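Drultik, 12. Oktober 2018

Käsespätzle, Kürbisküchle und eine sehr lange Schlange

Ich gebe zu, ich bin hungrig hingegangen, und das war die richtige Entscheidung. Zur Fachtagung für Regionalentwicklung in der Stadthalle Drultik sind rund 2000 Leute gekommen, und wer mittags im Foyer stand, hörte vor allem Gespräche übers Essen. Über Fördermittel wurde bestimmt auch geredet, nur eben nicht dort, wo ich stand (und das war meistens direkt neben dem Kürbisstand).

Die Küche hat in diesem Jahr zum ersten Mal das Gasthaus Batista übernommen. Chef am Herd ist Béla Major, der sonst 200 Plätze zu bekochen hat und sich für die Tagung Verstärkung aus drei Nachbarorten geholt hat. Es gab Käsespätzle aus der großen Pfanne, Linsensalat mit eingelegten Zwiebeln, Forelle aus der Zucht in Drurnska und eben diese Kürbisküchle, außen knusprig, innen fast wie Pudding. Ich hatte vier. Vielleicht fünf.

»Um halb eins war der erste Schwung Küchle weg, da haben wir nur noch gerieben und gebacken«, erzählte mir Major, als ich ihn kurz an der Ausgabe erwischt habe. 326 Kilo Kürbis hatte er bestellt, am Nachmittag lagen noch zwei Kisten im Kühlraum. Die werden am Wochenende im Gasthaus zu Suppe, wer also nichts abbekommen hat: Samstag ab elf!

Nicht alles lief rund. An der Kaffeetheke stand ich 20 Minuten, und als ich endlich dran war, gab es nur noch koffeinfreien. Auch die Teller wurden zwischendurch knapp — eine Zeit lang bekam man die Forelle auf der Kuchenserviette, was man mögen muss. Mein Sitznachbar im großen Saal hat seine mit dem Brillenetui festgehalten und dabei sehr würdevoll ausgesehen.

Richtig gut fand ich die Nachtischecke von Emerson Peixoto. Er backt seit dem Frühjahr in der alten Markthalle kleine Maistörtchen mit Kokos, nach einem Rezept seiner Großmutter, und hatte für die Tagung auch eine Sorte mit Zwetschgen dabei. Die mit Kokos ist besser, finde ich, aber am Stand gingen die Meinungen auseinander, und zwar laut. Ein Herr mit Tagungsmappe unterm Arm hat sich gleich eine ganze Schachtel einpacken lassen und ist damit zurück in den Vortrag über Buslinien gegangen.

Getränke kamen von der Kelterei Gernix, naturtrüber Apfelsaft und ein Birnenschaumwein, der um zwei Uhr nachmittags erstaunlich viel Zuspruch fand. Das Essen war im Tagungsbeitrag enthalten, Gäste ohne Ausweis konnten Bons an der Kasse kaufen.

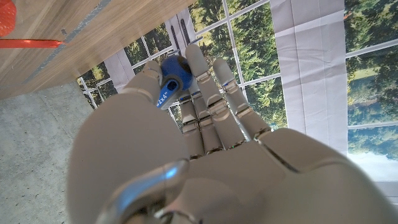
Im November kocht das Batista-Team dann wieder in der Stadthalle, diesmal beim Seniorennachmittag, und laut Major sind die Kürbisküchle schon fest eingeplant. Bons gibt es ab Montag an der Theke im Gasthaus und in der Markthalle bei Peixoto, der auch wieder Törtchen mitbringt. Ich habe gefragt, ob man auch unter 60 kommen darf. Man darf.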